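The swim team at Vulerthorpe High practices at 5:30 in the morning, and this year's salutatorian has been there for nearly all of it. She joined as a freshman who, by her own account, could barely finish a 500.

"I was in the slow lane with two other girls and we got lapped constantly," she said. "I went home and told my mom I was quitting. She said I could quit after the first meet."

The first meet was at Nostham, and she finished last in her heat. She stayed on the team anyway. By junior year she was swimming the 500 freestyle at the conference meet, and this winter she was one of two captains.

Outside the pool, she kept a place near the top of a class of 49 and worked weekend shifts at Dantas, the bakery on the main street. She said the early hours there never bothered her.

"After swimming, six o'clock feels late," she said.

She did most of her homework on the bus to away meets – calculus on the way there, reading on the way back. The subject that gave her the most trouble was chemistry. She stayed after school twice a week for it as a sophomore and ended up taking the advanced course as a senior.

She also helped run the Plendoris fund drive, which pays pool fees for younger swimmers. The drive brought in $3,000 this year, up from $1,572 the year before.

"People kept saying they'd give next week," she said. "So I started going back the next week."

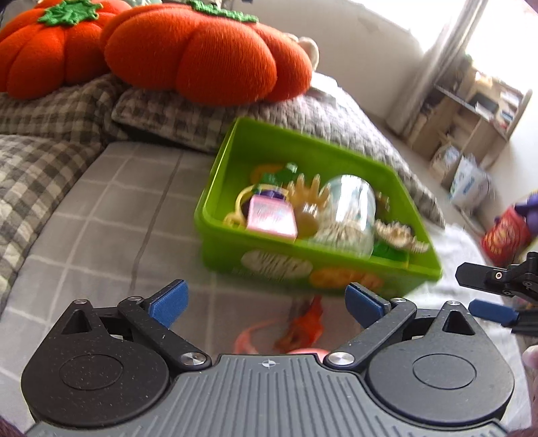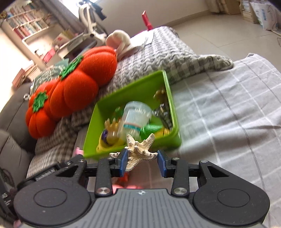
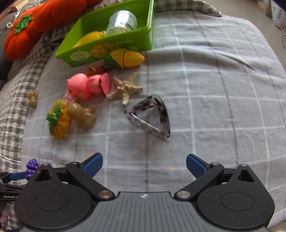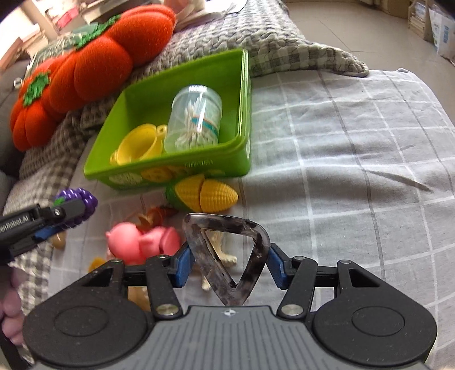 In the fall she will study nursing at a state college two hours away. She does not plan to swim for the school, though she has looked up the open lap times at the campus pool.

Asked what she would tell an incoming freshman, she took a while to answer.

"Go to the first meet," she said. "And pack two towels. I forgot that every time until May, when it didn't matter anymore."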